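Gobnait Gallagher came to Tridby from warehouse software, where everything she planned for was a box. She now leads the group that writes the perception and planning code for soft items, and she says the change took some getting used to.

"A box has corners," she says. "With cloth you have to decide what counts as a corner, and then it moves."

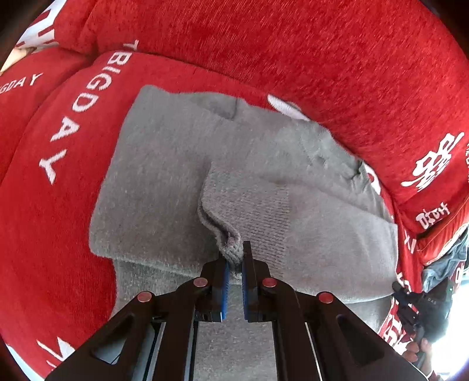
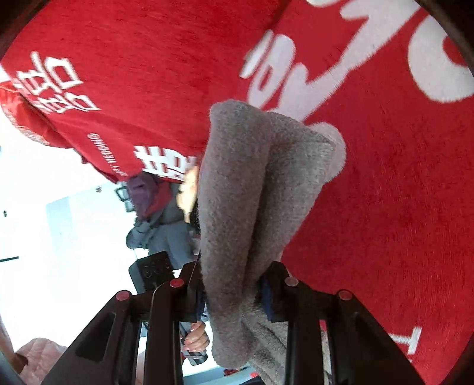
Grey on red fabric

The first version of the planner looked for edges and picked the longest one. It worked on plain backgrounds and did badly on anything printed. "Big white letters have very clean edges. The code liked them more than it liked the cloth." Her colleague Kasun Siriwardena rewrote that part in May, and the segmentation step now runs before any grasp is proposed.

They train on 3000 short recordings of people handling fabric at home. Gallagher would take fewer if the labels were better - 23 had to be thrown out because the timestamps drifted between the two hands.

The planner suggests 80 grasps for each view and keeps 2. Siriwardena wants to keep only one, and they still argue over it. "If the first one slips, I want the second already scored," she says. "He thinks we should just look again."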